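**To:** brorari-dev
**From:** Teun Timmermans
**Date:** 6 July 2023
**Subject:** Re: [brorari-dev] caddy sequence: planner aborts between approach and grasp

Kobe Martens wrote:

> With the current head of the planning branch I get aborts at the transition from `approach` to `grasp` on the drive caddy sequence. The log says "start state in collision" and names the cable bundle proxy. Nothing has changed in the scene file since January. If I disable the proxy the plan goes through, but I would like to keep it. Also, is there any reason the wrist camera extrinsics are reloaded at every state change? It costs us time and I suspect it is related.
>
> Second point, less urgent. The caddy pose estimate jumps when the gripper gets close. At long range it is steady.

Two separate faults, and the extrinsics reload is involved in only one of them.

First the abort. The proxy for the cables is a capsule chain fitted at the start of the run from the long-range view. When the state machine enters `approach`, the perception node refits the chain from whatever the wrist camera sees, and the margin is added again on top of the margin already stored. So the capsules grow by one margin at each state change. By the time you reach `grasp` the finger links are inside them and the planner is right to refuse. You did not see this in January as the refit was off by default on the old branch.

The geometry does not leave much room for sloppy margins. In the open tower the drive stands upright in its cage with the blue tab on top, the power wires come down behind it, and the black bundle crosses the middle of the case before it runs down the right side. The data cable leaves the lower part of the drive on the right, where a finger would like to be.

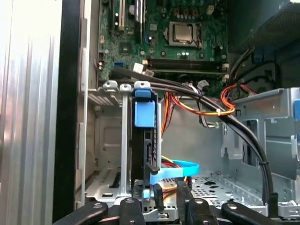 I have pushed a fix to `vornus-scene` which stores the raw radius and the margin as separate fields. The margin is now applied once, in the collision checker, and the perception node never sees it. Scene files written before the change still load. They are read with margin zero and you get a warning, so please set it by hand:

```
proxies:
 cable_bundle:
 type: capsule_chain
 refit: on_state_change
 margin_mm: 2
```

If you want the old behaviour, set `refit: never`. I would not do this for the tower. The bundle is soft and the stored shape cannot be trusted after anything has touched it.

On the reload: it is deliberate but badly placed. The driver drops its parameters when the exposure profile changes, and the exposure profile changes with the state, so somebody added a reload to the state entry hook. It should live in the driver wrapper and only fire when the profile really is different. Ticket 602 covers this. I have not started on it. It has no effect on the abort.

Now the pose jumps. I replayed your bag and the jumps line up with two conditions. One is the fingers covering part of the caddy, which we mask, but the mask is computed from the commanded joint positions instead of the measured ones. At approach speed the mask trails behind the fingers and a strip of black metal gets handed to the edge fitter as if it were caddy. The other is backlight. With the gripper tilted up at the drive, strong daylight comes through the blinds, and the slat edges are long, straight and high in contrast. The fitter likes them very much.

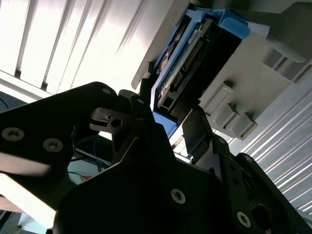 For the mask I changed the source to measured positions, interpolated to the image timestamp. This needs the `bindelia` clock bridge to be running, otherwise the timestamps are not comparable and the node falls back to commanded positions with an error in the log. Check that you do not have this error before reporting that nothing improved.

For the backlight there are two options, and I would like opinions from the list:

- Limit the edge search to a band around the projected caddy model. Cheap, already implemented behind `edge_band_px: 20`. Fails if the prior pose is bad, and then fails silently.
- Segment on the blue of the caddy first and fit edges only inside that region. More robust to the prior, but the latch tab and the tray body do not have the same brightness under side light, and the colour thresholds would need to be set per exposure profile.

I lean towards the first, with a residual check so that a bad prior ends in an abort. The second can come later — it wants the exposure work from 602 anyway.

There is also an upper limit on optimiser evaluations, which was hard-coded. It is now `max_eval` and defaults to 3,000. Raising it hides bad priors and I would leave it alone.

The same fitter is used once the part is in the hand, where we need the in-grasp offset before any placing motion. The blue part stands between the finger pads and there is grey fixture geometry close behind it, so the search band overlaps the board's own edges. Depth ordering in the model handles this, provided the mounting board is in the scene file. In the copy you sent it was missing.

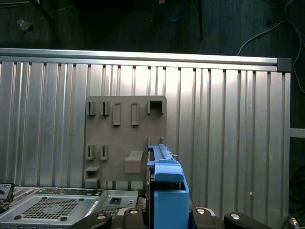
Does the in-grasp offset need to be estimated again after every regrasp?

After every regrasp, and also after any motion where the force threshold was crossed. The offset is flagged stale in both cases, and the planner will refuse a placing goal until a fresh estimate arrives. You can override it with `allow_stale_offset`, which is meant for simulation only.

Order of work from my side: merge the proxy fix, then the mask change, then the edge band with the residual check. The Ní Mhurchú solver update stays out of this release. It changes the seed handling, and I do not want to debug both at once.

Kobe, please rerun with refit on and the board added, and send the planner log together with the bag. The log alone does not contain the proxy radii.

Teun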